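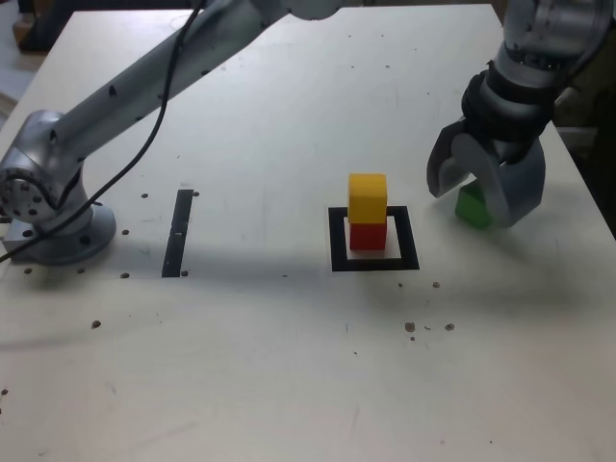
Otakar Hudec wrote in the margin of our first draft that a scratch is only a scratch until somebody has to pay for it, and we have been unable to improve on this as a definition. Our survey of shared workplaces asked 200 people at Okadeo and Pelelari to say when an object had become "worn". Most replied that it depended on whose budget it came out of.

4.2 Wear and the art of not reporting it

The Okadeo fault book ran to 562 entries, of which 30 concerned the same kettle. Chairs, by contrast, were hardly mentioned, although several respondents had plainly been sitting on the evidence for years. Kubíček and Shboul suggest that people report what stops them having tea and put up with the rest. We coded peeling, fraying and flaking together as "surface wear", after a long meeting on the difference between them which we would prefer not to repeat.

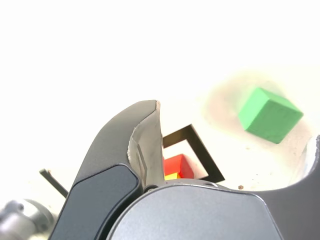

Figure 3. Surface wear: pale strip with a frayed, peeling edge.

Repairs were harder to code. The Pelelari handbook allows tape as a temporary measure and declines to say what temporary means. In interviews, the word covered anything from an afternoon to the whole of a respondent's career. One door sign had been temporary for so long that its replacement had been ordered, delivered and lost.

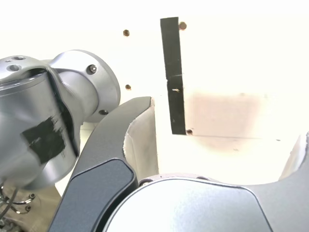
Figure 4. Black tape with uneven edges and scuffed streaks.

We therefore scored tape on a scale of 1 to 5, where 5 meant that the respondent no longer noticed it. Othmane Mahrous scored the office carpet separately, at his own request. His results were higher than ours and are given in the appendix.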